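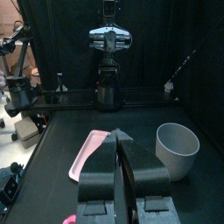
Pink tray and light grey bowl on the black table.

Stondis Table Set, second progress report to the Sotelo Fund

Dear members of the Sotelo Fund,

With this report we inform you about the progress of the table set work since our last letter. As you know, the grant is for the choosing, buying and lending of small table sets, which families and schools can borrow for setting the table and tidying it again. We report first on the objects, then on the room, then on the money. The plan for September is at the end.

1. The objects

In the first report we had proposed a set of nine pieces. After the first loans we have reduced it to six: one tray, one bowl, one cup and three small pieces to be carried, placed and put away. The bigger set was nicer to look at, but it came back incomplete too often, and the checking at return took the most part of the afternoon.

The tray has a raised rim, and we want to keep this. With the flat board that we bought in the beginning, the small pieces rolled off when the board was lifted at one side. The bowl is light grey and open, with straight walls. Some borrowers asked for a deeper one. We have not changed it, as the deeper bowl from Ekitz does not stack with the ones we already own, and the shelf is narrow.

The cup was the most discussed piece. We bought two kinds, one clear and one in solid colour. The clear cup lets the children see if something is still inside before they put it back in the box, and the teachers like this very much. On the other hand it shows every scratch. We propose to accept the scratches and to replace a cup only when the rim is damaged.

For the small pieces we are still undecided. They must be big enough to be safe for the youngest group and small enough that three of them fit in the bowl together with a spoon. Two shapes are good. The third one, a flat square, was hard to pick up from the table and we have taken it out from all the sets.

2. The room

The room at Stondis has now its dark furnishing. The tabletop is black and matte, and black fabric hangs behind it.

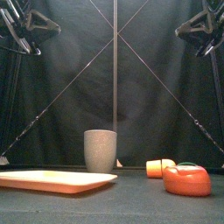 We had some doubts about so much black in one room, and two schools wrote to us that it looked a little severe. For the work with the objects it has been a good choice. Pale pieces are found quickly on such a table, and when the tidying is finished one look is enough to see if a thing was forgotten. The matte surface does show dust and finger marks, so the table is wiped before and after each session. We use a damp cloth only. A cleaning product was tried once and left a stripe which needed two days to go away.

The fabric is creased. It arrived folded in a small parcel and the creases did not fall out by hanging, as we had hoped. To iron it we would need to take everything down, and we prefer to do this in the school holidays. It has no effect on the sessions.

In this period we held 22 sessions in the room. The usual order is: the set is put out, the small pieces are carried to the tray or into the bowl, the cup is moved last, and then all goes back in the box. We tried also the opposite order, with the cup first, and it was slower for the younger children. They like to keep the cup near them.

3. Loans and money

We have 65 complete sets ready for lending. Another 12 sets are waiting for trays. The supplier, Wolex, sent us trays in the wrong size and has agreed to exchange them without cost for us, except the postage for the return.

From the grant we have spent 3,119 dollars until now. The trays were the largest part, then the boxes, then the fabric. The boxes were more expensive than in our budget. The cheap ones opened in the bottom when carried by the handle, and we had to buy a stronger type. To balance this we did not buy the printed cloth bags. We ask you kindly to confirm that this change is acceptable, as the bags were named in the application.

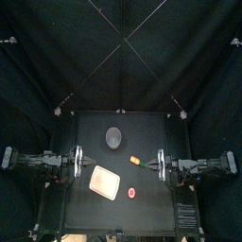
Stondis, 2024-08-27

Additional note to the report, with the plan for September

After writing the pages above we have looked once more at the layout on the table. With the clear cup standing further back, the tray lying at an angle in front and a small round red piece beside it, there is good space between the things, and we would like to make this the starting layout on the instruction card. The card we use now shows all the pieces in one row. Many borrowers copied the row exactly and then had no place left to put the tray down.

The tray with the white border and the pale inside will stay as one of the colours. We had planned to order only one colour for all sets, but the light border is easy to see on a dark table and also on the brown school desks.

In September we will do the following work:

Print the new instruction card, one side only, with larger letters.
Complete the waiting sets when the exchanged trays arrive.
Decide about the third small piece. Red is preferred by the teachers, and round is easier than square.
Write the list of spare parts and their prices, so that a school can replace one lost piece without buying a whole set.

If the trays from Wolex are delayed again, we will buy a small number from Ekitz and mention it in the next report. The receipts for this period are sent in a separate envelope. Please note that the receipt for the boxes is a copy; the original is with our bookkeeping and can be sent on request.

With kind regards,
Stondis Table Set project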